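Ustulbridge Linen Share: help tickets

Subject: Marks on the folding table, worried about the lemon cloth
Status: open
Raised by: Marlene Toledo

Hello all! First of all, I love this folding table. Best thing we ever got from the Stistness clear-out, and I get through the linen so much faster on it. But I've got small dark marks on the top and I can't shift them. I've tried washing-up liquid and warm water, then a paste of bicarb left on for 40 minutes. No change to the specks at all. My worry is the lemon print cloth, as the background is so pale and it has to be put down somewhere while I fold it.
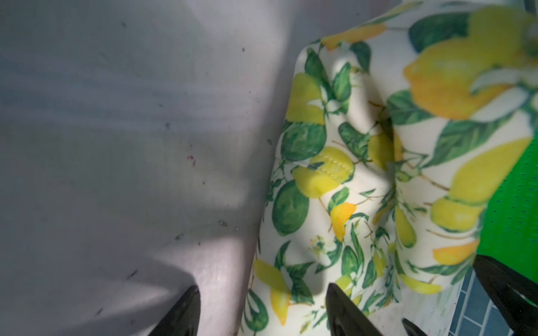

I did the white hanky test as well, dry first and then damp, 2 rubs each time in the same spot. Dry came up clean. Damp gave me a very faint grey, but I'd not rinsed the bicarb off properly, so I don't quite trust it. Will do it again tonight with a fresh hanky.

Update, 9 pm. Rinsed twice, dried it, tested again and the hanky is spotless! So pleased. I think the specks are in the surface now and won't budge, which I can live with. The tan mark shaped like a plus sign is another matter. My guess is old tape, and if there's any stickiness left I want it gone before anything else gets folded there.

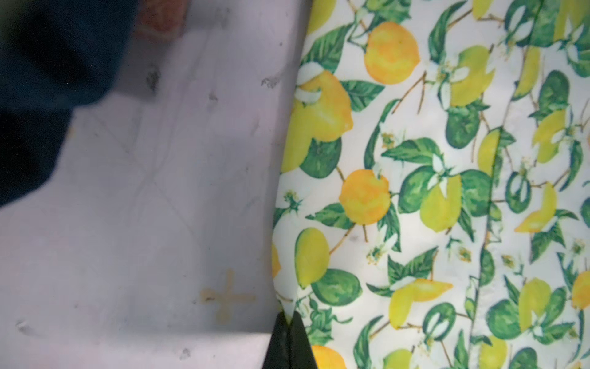 I've got a bottle of Inskip citrus cleaner under the sink but haven't dared use it yet. Does it leave anything oily behind? The lemon cloth goes out to Ilitz in May and I'd be gutted to send it with a greasy patch. The tartan blanket is next in the pile. It's a lovely thick thing to fold, all brick red and cream, and I'm less worried about that one showing a mark, though scuffs on the table might catch the wool if it is wool (the label's gone). 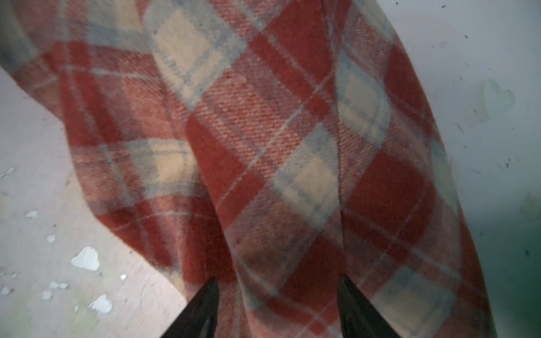
Krum Ristić: Hi Marlene, great testing! Yes, the citrus stuff does leave a film. Put a little on a cloth, rub the tan mark, then go over it with soapy water and dry it well. Hanky test again after. For scuffs, run an old pair of tights over the top and see where they snag. Leaving this open till you've tried it.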